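Chess arm build, the long version (printed parts, hobby servos, too much tea)

1 of 2 pages. 53 replies

vultham_bench
Posted in: Home Builds

Hello all, and thank you to everyone who answered my shoulder joint questions back in December. I promised an update once the arm was on its base and sitting at a board, so get comfortable, I do go on a bit.

The arm is all printed in blue now, base plate included, and so is one side of the chess set (I had the spool open, so why not!). The other side is red. For the first moves I'm using a little green cube as a practice piece, which was a tip from someone in the Puna thread. A cube has flat sides and the gripper fingers are much happier with it than with a round pawn head.

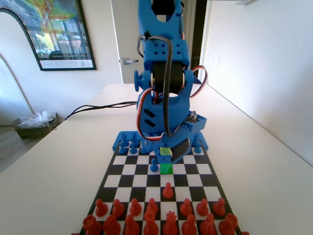

The part I'm stuck on is repeatability. If I send the arm to the same square over and over it lands nicely at first, then starts to drift toward the neighboring file. My home value on the shoulder servo was 1,986 when I set it up and after an evening of play it reads 2,098 at what looks to me like the same pose. Has anyone else seen this? I've tightened everything I can reach and I'm running out of screws to blame.

horitz_hobby
Lovely work, and I'm very fond of that blue. I'd bet on the horn. On my own arm the horn screw felt tight and the plastic under it was slowly wearing, so the servo was right and the link was wrong. Pull the side plate, put a pencil mark across the horn and the bracket, and play a few games. If the marks don't line up afterwards, you have your answer.

gearsandgravy
I'm going to disagree with the horn theory, with love. If the horn slipped you'd see it as a jump, and the drift described here is gradual. My money is on the base. How is it held down? A flat plate on a smooth table will creep every time the arm swings. Mine walked itself clean off its tape.

vultham_bench
Oh dear. It isn't held down with anything, I thought the weight would do. I'll go and find some clamps.

horitz_hobby
Clamps are a good idea whatever the cause, but a creeping base wouldn't change the number on the servo, would it? The reading is the joint against its own body.

gearsandgravy
Fair, unless the pose is being judged by eye against the board, and then it certainly would. If the whole arm has moved, the "same pose" over e4 is a different angle. I still say clamps first!

rivera_prints
Both of you could be right, so do the pencil mark and the clamps on separate evenings or you'll never know which one fixed it. I'd give the cable on the front a bit more slack too. Mine tugged at full reach and it took me 4 rebuilds to notice.

vultham_bench
Clamps tonight, pencil tomorrow. Thank you, all of you, I'll post the readings when I have them.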